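Prerusia Drawstring Toy and Gift Bags, Clear

Product code: DB 683
Sold in packs of 38 or 90
Made for Prerusia by Dlamini Packaging, Brukport

Overview

Clear drawstring bags for soft toys, knitted items, bath sets, craft kits and other light goods. Each bag has a cord round the neck and a small plastic clip that slides down to hold it shut. The bag can be opened and closed again without tools, tape or a heat sealer.

The bags are used by toy shops, craft stalls, school fairs and people packing goods at home. They are also bought for storage, mainly for children's toys and spare wool.

What is in the pack

Bags, with the cord already threaded
Clips, one per bag, fitted
Card labels, plain white, one per bag
Five spare clips
Instruction slip

The clips are fitted at the Mirnside works before packing. If a clip comes off the cord, pinch the two cord ends together, push them through the middle of the clip and tie a single knot below it.

Material

The bag is thin clear film, soft enough to gather at the neck without splitting. It creases when handled and the creases do not fully drop out. If you need a bag that stays flat and smooth for a window display, order the stiff film bag, code DB 684, which has no cord and closes with a folded flap.

The cord is polyester. The clip is moulded plastic and has a slight spring to it. It is stiff for the first few uses and then moves more easily.

Colours

The film is clear only. Cord and clip colours are:

Teal-blue cord, yellow clip
Red cord, white clip
Black cord, black clip
Natural cord, green clip

Colours are not mixed within a pack. Please state the colour when ordering. If no colour is given we send red cord with white clip.

Sizes

Small: 15 cm wide, 20 cm deep
Medium: 22 cm wide, 30 cm deep
Large: 30 cm wide, 42 cm deep

Depth is measured from the cord to the base, with the bag flat. Allow a third of the depth for gathering at the neck. A soft toy 20 cm tall will go in the medium bag with room to close it. The same toy will go into the small bag but the neck will not gather properly and the clip will work loose.

The large size comes in packs of 38 only.

How to fill and close

Open the neck fully and pull the cord slack. Put the heaviest item in first. Soft items can go in on top and will hold the rest in place. Press the bag gently from the sides to let out the air, then gather the film in one hand just above the contents.

Pull both cords with the other hand until the neck is tight. Slide the clip along the cords until it sits against the gathered film, and let go. The clip should rest on the film with no gap. If there is a gap, the bag is either too full or the cords have been pulled unevenly.

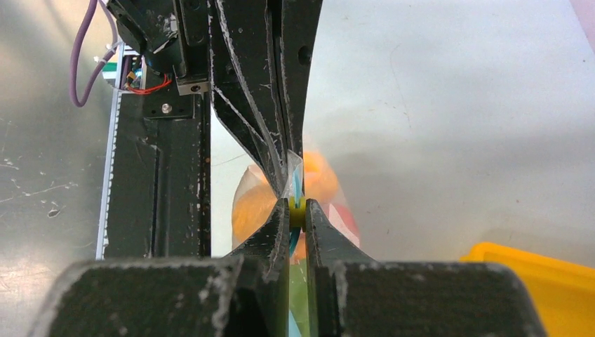
To open, hold the clip between finger and thumb, squeeze, and draw it away from the bag. Do not pull the film itself to open the neck. It will stretch round the cord channel and the bag will not close as tightly the next time.

Bright items show well through the film, and this is the main reason customers give for choosing the clear bag over our cotton one. Pale or white goods can look grey where the film is doubled over at the neck. A sheet of coloured tissue behind the item helps.

Printed cards and leaflets can be put inside the bag. Place them against the side with the print facing out. Cards longer than the bag is wide should be folded, or the corners will push through the film.

Weight

The bags are meant for light goods. We advise these limits:

Small: 250 g
Medium: 400 g
Large: 700 g

Bags can be hung from a peg or hook by the cord. When hanging, keep to half the weight given above. The clip is there to close the bag and is not meant to carry the load.

Storage

Keep the bags in the outer carton until needed, away from radiators and direct sun. Film left in a warm window will go yellow over a season. Filled bags can be stacked in a box two or three deep. Lay them with the necks all facing the same way so that the cords do not tangle.

Cleaning

Wipe with a damp cloth and leave open to dry. Do not machine wash. Make sure the inside is fully dry before putting fabric or wool back in.

Safety

These bags are packaging. They are not toys. Keep bags, cords and clips away from babies and small children. Take the toy out of the bag before giving it to a child under three, and put the bag and clip away or throw them out.

The bags have not been tested for use with food.

Changes to this product

The clip was made slightly wider in September. Older clips will still fit the cord but hold less firmly on the small bag. Customers who have the older type can ask for a set of the new clips with their next order at no charge. Please give the order number, which is on the delivery note.

The cord channel on the large bag is now double welded. The code has stayed the same.

Prices

Small, pack of 90: £9.50
Medium, pack of 90: £13.20
Medium, pack of 38: £6.40
Large, pack of 38: £8.90
Spare clips, bag of 84: £3.75

Prices do not include postage. Spare clips are posted free when ordered with bags. There is no minimum order.

Ordering

Orders received before noon are sent out the same working day if the item is in stock. Natural cord with green clip is made in smaller amounts and may take up to two weeks.

Unopened packs can be returned within 28 days. We cannot take back opened packs unless there is a fault. If you are not sure about the size, ask for a sample set, which has one bag in each size and is free to shops and schools.

Related items

DB 684 Stiff film bag with flap
DB 690 Cotton drawstring bag, unbleached
LB 12 Card labels, white, punched
TS 5 Tissue sheets, mixed colours

Page last changed 22/03/2002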